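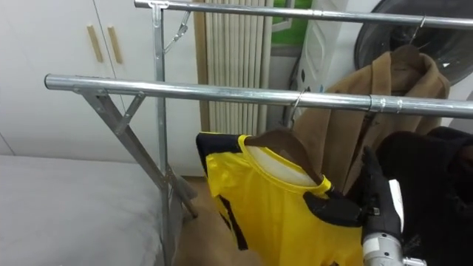
Britt-Marie Nordin has treated shoulders for most of her working life, and she says the patients with a frozen shoulder are the ones who arrive most tired. They have usually slept badly for months. Many of them waited a long time before asking for help, because they believed they had only pulled a muscle. When I met her at the physiotherapy clinic in Stiltberg, I asked how it usually begins. "With something small," she said. "You want to hang a shirt on a clothes rack, one of those metal ones with two long rails, and you can reach the front rail but the rear one is suddenly too far. People remember this moment very well. They do not remember any injury, and often there was none."

Frozen shoulder, or adhesive capsulitis, is a condition where the capsule around the shoulder joint becomes thick and tight. First comes the pain, then the stiffness, and after that a slow return of movement. The whole course can take from one to three years. It is more common between the ages of 40 and 60, and people with diabetes have a higher risk.

Nordin keeps her own notes on the patients she has followed, and by March she had reached 176. She is careful to say that this is not research. "It is one clinic and one person writing in a book," she told me. "But I can look back and see that 70 of them also had diabetes or a thyroid problem. So I always ask about it now, at the first visit."

I wanted to know what she does in the painful stage. She answered that she does less than the patients expect. "They come to me and they think I will pull the arm until it is free. If I pull hard in this stage, they will go home and lie awake. We do small movements. The arm hangs down and swings a little, like a pendulum, for five minutes, and then they rest." A steroid injection can help some patients in the early months, and she often sends them to the doctor in Esteves to discuss it.

Later, when the pain at night is less, the exercises become longer. She likes the patient to lie on the back and lift the stiff arm with the help of the good one. She also uses a towel held behind the back, but only when it can be done without sharp pain. Her patients receive a sheet with 7 exercises, and she marks the ones which are suitable for that week.

"The difficult part is that the improvement is so slow that they do not see it," Nordin said. "I measure the angle at each visit and write it down. One man from Floltenlow was sure he had made no progress. I showed him the numbers from the winter, and he was quiet for a while, and then he asked for a copy."

She wishes that people would come sooner when the shoulder stops turning outward, even if the pain is still possible to live with. Other problems can look similar, for example arthritis or a torn tendon, and sometimes an X-ray is needed to know.

Before I left, I asked about sleep, which all her patients complain of. She advises them to lie on the good side with a pillow under the painful arm, so that it does not fall forward across the chest.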